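4. Piecing together: how the sewing groups share out the work

4.1 From the request to the cutting table

In the previous section we looked at how people first come to join a charity quilting group. We turn now to what happens once they are there, and in particular to the way a quilt passes through many hands before it is given away. Quilters often speak of a quilt as though it had one maker, and the label on the back will sometimes carry a single name, but almost every quilt we followed had been worked on by several members, and a few had travelled between two towns before they were finished.

The groups we visited all belong to the Fokbridge network, a loose family of sewing circles which make quilts for hospices, refuges and families who have lost their homes to fire or flood. There is no paid office. Requests come in by letter, by telephone and through a shared notebook which is carried from one meeting to the next, and the first job at any meeting is to read the new entries aloud. We had expected this to be a brief piece of business, and we were quite wrong. At Dorow the reading could take up most of the time before tea, with members stopping to talk over the age of the child, the colours a grandmother might like, or whether a single bed quilt would be too heavy for somebody who was unwell. These talks are easily mistaken for chatter, but a good many of the decisions about size, wadding and backing are settled in them, and they are very rarely opened again afterwards.

Once a request has been talked through, it is taken up by a member who is known as the keeper of that quilt. The keeper does not have to sew any of it. Her task is to see that the top, the wadding and the backing find one another, and that the finished quilt is washed, labelled and sent. Some keepers told us that they had never quilted a whole piece themselves and had no wish to, as they much preferred the choosing and the chasing. Others looked on it as a duty to be got through between more enjoyable turns at the machine.

4.2 Fabric, and who it belongs to

Most of the fabric is given. It arrives in carrier bags and old suitcases, often after a death, and it comes with feelings attached. Members who had sorted a friend's stash described it as tiring work, and they were glad to do it in company. The groups differ a good deal in what they do next. At Oprea everything is washed, pressed and folded by colour within the month, and no piece is kept under a person's name. At Dorow the bags are left much as they came for a while, so that a donor's fabrics may be used together in one quilt if a suitable request turns up. Both groups explained their way of doing things to us as plain common sense, and both were rather surprised to hear how the other managed.

Small pieces are a subject all of their own. Triangles trimmed from the corners of blocks, the ends of binding strips and the odd squares left over from a border are all saved by somebody, and the question of how small is too small came up at every group we sat with. We heard firm rules (nothing narrower than the width of two fingers) and we saw those same rules cheerfully broken ten minutes later when a pretty print came out of the bag. Crumb quilts, which are made entirely of such leftovers, are a favourite with newer members, perhaps because there is so little to spoil. The older hands were fond of them too, though several said that they took longer than any other kind and used up a shocking amount of thread.
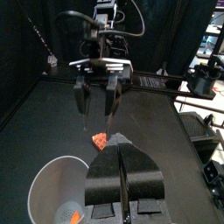

Figure 2. Two-finger gripper and small orange piece with a waffle-like grid texture, black tabletop.

4.3 Keeping count

The network does keep records, although not always in a form that a researcher would choose. The main source is a set of 5 ledgers, begun by different hands and ruled up in different ways, to which we were very kindly given access in July. Between them they list 3416 finished quilts. We were able to match 328 of these to an entry in the request notebooks, and it is this smaller group that we draw on in the rest of the paper whenever we speak of how a quilt was asked for and how it was made.

A word of caution is needed about the rest. A quilt without a matching request was not necessarily made without one. Early notebooks were thrown away when they were full, and a member who heard of a need from a neighbour might simply make a quilt and hand it over, telling the group about it later. We came to think of the ledgers as a record of pride and relief as much as of numbers. Entries grow longer when a quilt has been troublesome, and there are happy little notes in the margins – 'at last!' is a common one – which told us more about the labour involved than the columns themselves were ever meant to.

The label sewn to the back of each quilt is a second kind of record, and a more public one. For some years the labels were printed on ribbon by Voltum, a small firm which offered them to the network at cost, and these carry the group's name and nothing else. Handwritten labels came back into favour when the ribbon ran out. Members now write whatever they like within reason, and the keeper generally has the last say. We saw labels with a line of verse, labels with washing instructions and labels listing everyone who had set a stitch in the quilt, down to a grandchild who had been allowed to sew on the corner.

4.4 Finishing, and letting go

The last stage is the one that members found hardest to talk about. When the binding is done and the quilt has been washed, it is laid out for everybody to see, and then it leaves. Most recipients are never met, and thank-you letters are read aloud when they come, but they are not expected. Several quilters said that they had been sad over their first quilt and not at all over the ones that came after. One had asked to keep a quilt back for another meeting, just to look at it a little longer, and the group had let her.

Keepers feel this in a different way. They have usually handled the quilt at every stage, have driven it about and worried over it, and yet may have put hardly a stitch in it. At Oprea it is the custom for the keeper to fold the quilt for posting, and the others leave her to it. We return to this custom in section 5, where we consider what members mean when they say that a quilt is 'ours'.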